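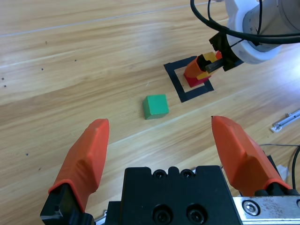
Section 4. The Square Stack (practice task)

Stustbridge Robotics Club handbook, revised March 2026

Every pair in the club does this task before they touch anything with points attached. Two arms, three blocks, one square of black tape. Red goes down inside the square, yellow goes on red. Green comes last, and green is where friendships are tested.

Before you start

1. Book the table on the Flurka sheet. Writing your name on your hand does not count as booking.

2. Check the tape. If a corner has lifted, press it down. If it won't stay down, replace that strip only. Last December somebody redid the whole square "a bit bigger" and we lost 22 saved runs.

3. Turn on the left arm, then the right. Wait for both to show READY in the Ashour panel.

4. Open the fingers on both arms all the way. Look at the rubber. Torn rubber goes to Przemysław Domański, along with an account of how it got torn. He enjoys these.

CAUTION: Keep your hands off the table while either arm is live. The stop button is on your side for a reason, and the reason is your partner's typing.

Picking up

5. Load the file padness_start. Speed should read 10. Leave it at 10.

6. Send the left arm to red and close. Send the right arm to yellow and close.

7. Raise both and hold. Look at each block from the side before going on. A block that sits crooked in the fingers will sit crooked on the table, however hard you believe in it. 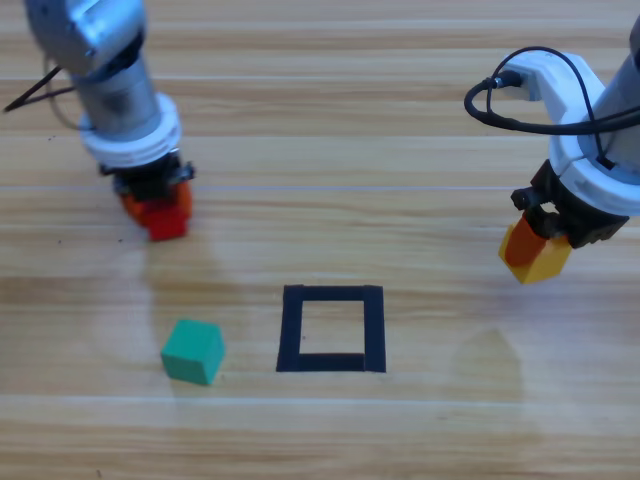
Can we move both arms toward the square at the same time?
Only after you have passed the one-at-a-time version. Until then, the arm that isn't placing stays parked on its own side.

Placing

8. Left arm first. Lower red into the square, open, lift straight up, and go back to park. Do not swing out sideways. Sideways is how red ends up on the floor.

9. Bring yellow over red. Stop above it and check from two sides.

10. Lower in small steps until the blocks touch, then stop. If the panel shows error 171, you kept going. Back up one step and clear it.

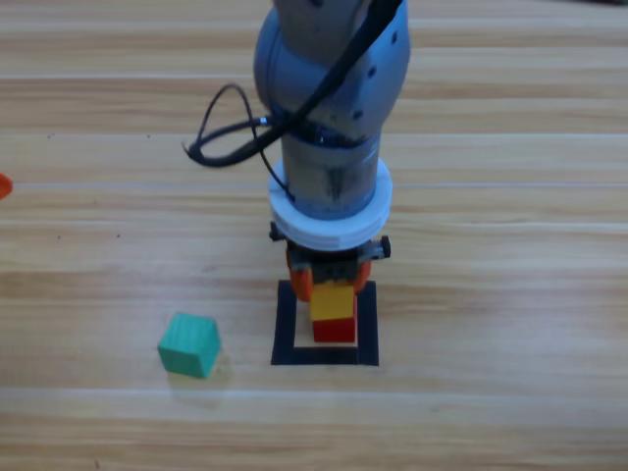

11. Open the fingers slowly and lift. A small offset is fine for practice. The judges at Padness allow one too, though they sigh about it.

12. Repeat for green, using whichever arm is closer. Write the run number in the log. We were up to 241 when this page was printed, so if yours says 3, you have opened the wrong log.

NOTE: A stack that falls after you let go is still a run. Log it. Leaving out the bad ones makes the log shorter and your driving no better.

Shutting down

13. Park both arms, fingers open, then power off right before left.

14. Blocks go back in the tin. All three of them.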